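The Open Day at Wallano

The invitation said two o'clock and there would be sandwiches. Dymphna Rafferty arrived at half past one, having learned from a long career in local government that sandwiches do not wait.

She had been sent by the council, which owned the building and had let it to Brindodix for a sum everyone was too polite to mention. Wallano had been a carpet showroom until the carpets stopped selling. The sign was still up at the back, and most of the stock, it seemed to her, was still down at the front.

'You're early,' said the young man at the door. His badge said Lorcan Ó Conaill, and under that, in smaller letters, Motion.

'Motion?'

'It's my department.'

'Who else is in it?'

He thought about this. 'There's a vacancy,' he said.

He gave her a badge of her own, with her name spelled the way the council's computer spelled it, and led her past the rows of folding chairs. There were 49 of them, he told her with some pride, all borrowed from the parish hall, and the parish wanted all 49 back by six. Dymphna picked one in the second row. The first row at these things was for relatives of the speaker, and she did not want to be taken for one.

By two the relatives had come, along with a man from the credit union, a class of transition-year students who had been promised the afternoon off lessons, and Mr Breathnach. Mr Breathnach had put money in. He wore a good coat and kept it on, like somebody who might have to leave and take the money with him.

The founder of Brindodix spoke first. She used the word 'dexterity' a good deal. She said that a human baby took months to learn to pick up a raisin and that we all thought this was charming, whereas when a machine took months to do it people wrote to the newspapers. She said that the hand they were about to see had practised the same small movement 864 times since January. One of the students asked whether it had got any better at it. She said that was an excellent question and went on to the next slide.

Dymphna wrote '864' in her notebook, and under it 'raisin?'. She had been asked for a page and a half and she was beginning to see how she might fill it.

Then they were all invited to stand up and come closer, though not too close, and the folding chairs made the noise folding chairs make. The hand was working low down, over a yellow tray. It had a black knitted covering, gathered in soft folds like the cuff of a school jumper, with the metal tips poking out.

'Is it cold?' said Dymphna.

'Sorry?' said Lorcan.

'It's wearing a sleeve.'

'That's the cover,' he said. 'It keeps the dust off.'

'My mother used to say that about the good sofa.'

Mr Breathnach gave a short laugh and then looked round in case it had cost him anything.

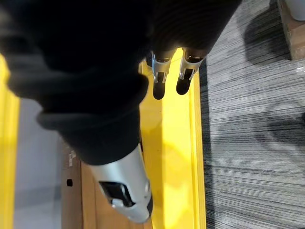
The hand waited. Everybody leaned. It is a strange thing to see a roomful of adults hold their breath over a finger and thumb, and Dymphna, who had sat through the opening of two roundabouts and a bottle bank, found to her annoyance that she was holding hers as well. The two fingertips came down a very little. The thumb came across to meet them. They closed on nothing at all, with great delicacy, and opened again.

'Was that it?' said the man from the credit union.

'That was the calibration,' said Lorcan.

It did the calibration again. It did it, Dymphna thought, rather beautifully, the way a woman in a shop feels the edge of a curtain she has no intention of buying. She had expected something that clanked. She had, if she was truthful, been looking forward to the clanking, and had already composed a sentence about it.

'What does it pick up,' asked one of the students, 'when it picks things up?'

'Pegs,' said Lorcan. 'Small pegs. We've a lovely set of pegs.'

There was a pause in which it became clear to everyone, and last of all to Lorcan, that the pegs were not there. He patted his pockets. The founder looked at him with the smile of a person who has 49 chairs to return.

'They're in Wurville,' he said. 'They're in the other office. I had them out for the photographs.'

Wurville was 9 miles away by the good road, and the good road was up. Dymphna knew this because the council had dug it.

It was Mr Breathnach who saved the afternoon, or at any rate spent it. He undid his coat, felt about inside it and came out with a mint. It was a plain white one with a hole in it, and he held it up between his own finger and thumb so that people could see there was no trick.

'Would it manage that?' he said.

Lorcan said that it had never been trained on mints. He said the surface would be different, and the weight, and that there might be an issue with powder. Then he caught the founder's eye and said that he would be delighted to try.

He crouched, put the mint where he judged a peg would have been and stood back with his hands behind him. The hand came down. It touched the mint, considered it and withdrew. It came down a second time, a shade to the left, and the fingertips went one side and the thumb went the other, and when it rose the mint rose with it, about an inch, and stayed there.

The students cheered. The relatives, who had been waiting since two for something to applaud, applauded. The founder shut her eyes for a moment and opened them looking ten years younger.

'And now,' said Mr Breathnach, 'can I have it back?'

Lorcan said that letting go was a separate project.

So they had the sandwiches, which were egg, and the hand stayed where it was with the mint in its grip while people stood about on the striped carpet with paper plates and talked about the price of houses. Mr Breathnach buttoned his coat and unbuttoned it again. At a quarter to six the parish sent a van for the chairs.

Dymphna wrote her page and a half that evening. Under 'Outcomes' she put that the tenant had shown a firm grasp. Her supervisor took it out, and she put it back in.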